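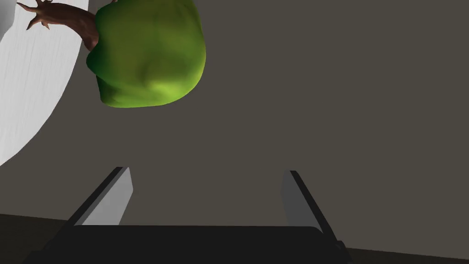

Wrist view in the sim, tree upside down, jaws open

benchtop_moth
Posted 11/01/2021
Evening all! The arm for the Dundeck build is still in bits on my garage bench, so I've been doing the pick-and-place side in simulation (and enjoying it far more than I expected). The little tree is my test part. My trouble is the approach – I'd like to come in on the canopy, but it's such a lumpy thing that I can't decide where the fingers should land. Would you go for the trunk instead?

ruddock_shed
Lovely to see this moving along! I'd go for the trunk, down near the canopy where it's thickest. Those thin ends will give you nothing but grief.

gearsandgravy
I'd disagree with that, I'm afraid. The canopy is the big soft target and your jaws look wide open with room to spare. Have you checked what collision shape the tree is using? Mine was a plain box for weeks and I blamed the gripper the whole time.

benchtop_moth
Oh dear, it's a box. Swapping it now – I'll give it 190 tries each way and post both lots.

ruddock_shed
Good plan, though my money stays on the trunk. And do turn the closing speed down first, 900 was far too quick on mine.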